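Last touched Jun 6, 2022. If you're reading this because the Dornon gripper is acting up again, skip down to **Pads**.

## What's in this folder

My notes on keeping the hand-held gripper going, plus the little log I fill in when I work on it. I also keep the print files for the jaws here (the Rovutness ones, not the old Jolus set, which don't fit the new mount and should probably be deleted – I keep forgetting).

- `log.csv` – one line per service, newest at the bottom
- `jaws/` – left and right finger, mirrored
- `pads.md` – cutting sizes and which glue I've tried

## Routine

I check the jaws every 200 grasps or whenever something starts slipping, whichever comes first. Takes me nine minutes if I don't have to hunt for the small driver!

1. Open the jaws all the way and wipe both pads with a barely damp cloth.
2. Look at the screws near the tips. Snug, please. I've cracked one finger by leaning on it and I'd love to not print another.
3. Close slowly on a strip of paper and tug. You want the same pull on both sides.
4. Write it in the log, even if you changed nothing.

## Pads

The pads go first, always at the corner up by the tip. Once a corner starts lifting it catches on things and the rest follows pretty fast (I got nearly 36 sessions out of one pair, then the next pair was awful). Trim a loose thread or crumb if it's tiny. If you can get a fingernail under the edge, replace both pads together, or the jaws close crooked and you'll be chasing it all afternoon.

Scuffs and pale specks are fine. I leave those alone.
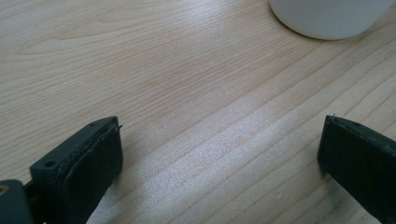

*Jaws open over the tabletop. Look at the left pad's top corner, near the tip: a thin strip seems to be lifting.*

## Still to do

- Try the thinner pad sheet from Arabzadeh
- Finish the column names in `log.csv`, half of them are abbreviations only I understand
- Redo the spacer before July
- Second spare set of jaws, left one first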